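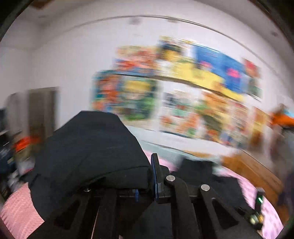

A hand-held gripper with black fabric held against the top of it.

Breakbulk capacity at the port of Sirari is set to rise, after terminal operator Dullent signed a lease for additional quay and yard space on the southern side of the harbor basin.

The agreement gives Dullent the use of a 178-meter extension to its existing berth, together with the paved storage area directly behind it. The company already handles steel coils, sawn timber, project cargo and a small volume of used vehicles at Sirari, and the extension adjoins the quay it has operated under an earlier lease.

Under the terms of the new lease, which runs for 10 years, Dullent pays the port a fixed rent for the land and a variable charge on each ton moved across the quay. The variable charge falls once an agreed annual volume has been passed. Neither side has published the rates or the volume threshold.

The port remains the owner of the quay wall, the fenders and the buried services. Dullent is responsible for surfacing, lighting, drainage maintenance and all cargo handling equipment. It may sublet covered storage to third parties, but may not pass on the berth itself without written consent from the port.

The extension was previously used for laying up harbor craft and for occasional bunkering calls. Harbor craft have been moved to the inner basin, and bunkering by truck will continue at the northern quay, where the access road has been widened to allow tankers to turn without reversing.

According to Marthinus Pretorius, commercial manager at Dullent, the main constraint at the terminal has been quay length. "We could berth one general cargo vessel comfortably, or two short ones if the masters and the pilots agreed on the mooring plan," he said. "When a project ship arrived with deck cargo, the coil vessel waited outside. With the extension, both can be alongside and both can be worked."

Pretorius said the company expects the first benefit to be in waiting time. Volume growth would depend on how many lines were prepared to add Sirari to an existing rotation, and talks with two shortsea operators are still open.

Civil works on the quay apron have been awarded to Van Wyk, which carried out the resurfacing of the northern quay. The contractor will replace the existing asphalt with reinforced concrete along the full length of the extension, install new crane pads at 3 positions and relay the stormwater drains to a new interceptor. The crane pads are being designed for mobile harbor cranes, as the quay wall was not built to carry rail-mounted equipment.

Work is to be carried out in stages, starting at the seaward end. The port has asked that a walkway be kept open along the rear of the apron for mooring crews throughout. Piling is not required. Divers inspected the sheet pile wall before the lease was signed and found corrosion within the expected range, with local repairs needed near the waterline. These repairs are at the port's expense and will be finished before the concrete work reaches the section concerned.

The crane pads will be handed over first, in January, so that Dullent can use the seaward half of the extension while the yard behind it is being completed. Vessels using the berth during this period will be limited to those with their own gear, or to cargo that can be reached by the crane already on site from its present operating position.

Depth alongside is unchanged. The port's most recent survey showed no significant difference between the existing berth and the extension, apart from a strip of silt close to the wall at the landward end. The strip will be removed during the next maintenance dredging campaign. A request from Dullent for a deeper berth pocket was discussed during the lease negotiations but does not form part of the agreement. The port said it would look at the question again if larger vessels were nominated on a regular basis.

Equipment for the enlarged terminal will be supplied in part by Bresico, which is providing a second mobile harbor crane on a rental contract with an option to buy. The crane will be delivered in sections and assembled on the existing berth, then driven to the extension once the pads have been released. Dullent is also adding forklifts with coil rams and a set of spreader beams for long steel. Existing reach stackers will be kept, and no container equipment has been ordered.

The yard behind the extension will be laid out in blocks, with steel closest to the quay and timber toward the rear fence. Coils will be stowed in purpose-made cradles to keep them off the surface. A section beside the gate is reserved for oversized project cargo and has been left free of lighting masts so that long trailers can swing into the exit lane. Load limits for each block will be painted on the surface and entered in the terminal's yard planning system.

Covered storage is the less settled part of the scheme. The lease allows for one warehouse on the plot, and Dullent has submitted outline drawings for a steel-framed building with sliding doors on both long sides. The company has yet to decide on the floor loading. Paper and plywood importers have asked for a dry floor with light racking, whereas steel receivers want a slab that will take coils. Pretorius said a decision would be made once tenants had been signed for at least part of the space, and that the plot would be used as open storage until then.

Road access is through the existing southern gate. The port has agreed to extend gate hours when two vessels are being worked at the same time, provided the terminal gives notice before noon on the preceding working day. A truck booking system, now voluntary, will become mandatory for steel and timber collections when the extension opens. The system is intended to handle up to 300 truck visits a day. Project cargo will continue to be booked by phone because of the escort arrangements involved.

There is no rail connection to the southern side of the basin. A disused siding ends short of the terminal fence, and the lease obliges Dullent to keep the strip between the siding and the yard free of permanent structures for the full term. No date or funding has been attached to a rail link.

The stevedoring workforce will be organized as a single pool serving both berths. Additional crane drivers are being trained on the existing machine ahead of the delivery of the second. Lashing and tally work remains with the present subcontractors until their agreements come up for renewal.

Tariffs for vessels calling at the extension will be the same as those at the existing berth. The port's published dues have been amended to list the two as one facility, and agents have been told to use a single berth code in pre-arrival notices. Requests for a particular position along the quay can still be made in the remarks field. The harbor master will allocate positions according to vessel length, cargo and the availability of cranes.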